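Home | News | Collections | Opening Hours | Shop | Contact

Hat Collection in Parovberg Moves From Boxes to Racks Before June Reopening

27 February 2025

The textile collection in Parovberg will leave its old cardboard boxes this spring. The museum has started to prepare the caps and hats for a new open display, which will be shown to visitors in June, when the ground floor is opened again after the repair of the heating.

The collection has 1283 pieces of headwear. Most of them came from the former hat works in Teltov, which gave its sample room to the town in 1964. Until now only a small part could be seen, in two glass cases near the stairs. The rest stayed in the store under the roof, in boxes which were packed very tight and opened only when somebody asked for a certain piece.

For a felt hat with a stiff brim, such a box is not a bad home. For a soft cap it is worse. The crown becomes flat, the strap takes a fold, and after many years the fabric remembers this fold better than its own shape. When the first boxes were opened last autumn, the staff found many caps pressed together like plates.

The new display is planned under the working name Droltineo. It will use wire racks of the kind known from shops and markets, which stand on the floor or on a table and can be turned. Such a rack takes little space, and the visitor can look at a cap from the side and from behind, which was not possible in the glass cases. The racks were ordered from Kioko, a supplier of shop furniture, and the first delivery is already in the building.

Nearly 300 caps are planned for the racks. They are mostly work caps, sports caps and summer caps from the later years of the Teltov production, together with newer pieces which were given by families in the region. The older and more delicate hats will not be hung. They stay on padded heads in the closed cases, where the light is weaker. 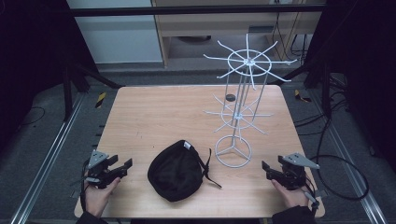
Parovberg Town Museum — Department of Textiles and Dress

The white rack with its two tiers of hooks is a table model. The long arms at the top spread wide, and the department wants to use this upper tier for the caps with a bigger crown. The lower tier sits closer to the posts and is intended for children's sizes and for flat caps.

Before a cap can go to the rack, it must pass the work table. A crumpled cap, for example the black one with the adjustable strap, is first laid with the crown up. Then the department looks at the label, if there is one, and writes down the text exactly as it is sewn or printed. The strap is laid out to its full length and checked for cracks and weak stitches. After this the cap is brushed, filled with soft paper and left to rest for a night.

Nothing is washed at this stage. The department explains that water can move the dye in older fabric and that many cap visors have a core of cardboard. A cap with a stain will be shown with its stain, and the card beside it will say so.

There was also some discussion about the hooks. A thin wire can leave a mark inside a cap when it hangs for a whole season. For this reason each cap of the museum will get a small sleeve of cotton tape between the hook and the fabric. The tape is sewn into a loop, it is not glued, and it can be taken away again without a trace. The sleeves are being made in the workshop of the museum, and this work will continue until the end of spring.

The order on the racks was another question. At first the caps should hang by year, but for many of them the year is not known. The sample room in Teltov kept its own books only until the works changed its numbering, and after that the entries are short and sometimes only a color is written. The department has decided to hang the caps by use: for the field, for the factory, for sport, for holiday. Inside each group the oldest known pieces come first.

Visitors will be allowed to turn the racks, but not to take down the caps. For those who want to try something on, there will be a separate shelf with new caps beside the mirror at the end of the room. The town council has approved the plan, and the entrance price stays the same for this year.

The museum is still looking for caps from the last summer collection of the Teltov works. They were made in light cotton and have a stitched letter T on the inner band. Only two are in the collection at the moment, and both are without their original strap. Persons who have such a cap at home can bring it to the ticket desk during opening hours. It can be given as a gift or as a loan, and a loan will be returned after the season — a receipt is written in both cases.

The ground floor remains closed until the opening. The rooms upstairs, with the weaving looms and the town model, can be visited as usual. The exact day of the opening will be announced on this page.

Comments (4)

teltov_girl
My mother worked in the sewing hall and we had a whole drawer of these summer caps. I think my brother still has one in yellow, I will ask him. Does it matter if the T has come loose?

Museum Parovberg
Thank you, it does not matter at all. Please do not sew it back on, and bring the loose thread also if you have it.

hb_parov
Good that they will finally be out of the boxes. But why not by year? I went to see the old glass cases many times and the dates were the part I liked the most. Please put at least the decade on the card.

Radish44
We had a rack like this in our shop for sunglasses and later for caps. Load it evenly on all sides or it will lean when people turn it. Put the heavy ones low.

Previous: Weaving course is full, waiting list open
Next: New winter hours for the library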